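Family Ties Across the Life Course
Handout for session 3, February 23, 2023

Okay, so last time we left off with siblings, and I promised we'd get to grandparents. I love this topic (you'll notice, I talk faster). Please read the Betancur chapter before you come, at least up to page 131, and bring one question you'd really like to argue over.

The main idea is what Betancur calls the kin-keeper. Every family seems to have one: the person who remembers birthdays, passes along news and gets cousins into the same room once a year. Very often it's a grandmother, usually on the mother's side, and the kids tend to grow up closer to that side as a result.

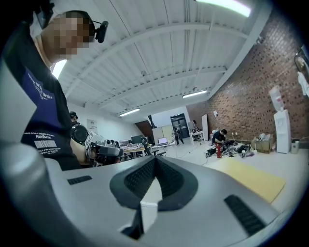 Engelbrecht isn't so sure. She went through 720 family letters from Mulodton and found plenty of grandfathers doing the same work, only they called it something else. Fixing a bike, driving somebody to practice, lending money quietly. If you only ask who makes the phone calls, you miss all of it!

Terms to know for the quiz: kin-keeper, gatekeeping parent, skipped-generation household. That last one just means grandparents raising grandkids with no parent living in the home. We'll spend most of May on it, so don't panic if it's fuzzy now.

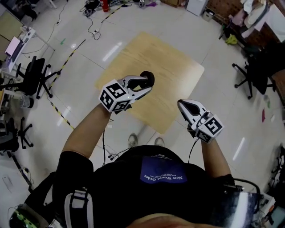

Gatekeeping is the one people mix up. A gatekeeping parent decides how much time the grandparents get, and that can be warm or pretty frosty. Bailly and Masson disagree on how much divorce changes it, and I go back and forth myself.

For next session, draw your own family map, three generations if you can. Friends who count as family go on it too. Chauvin's short piece is optional but fun, and it's in the blue reader.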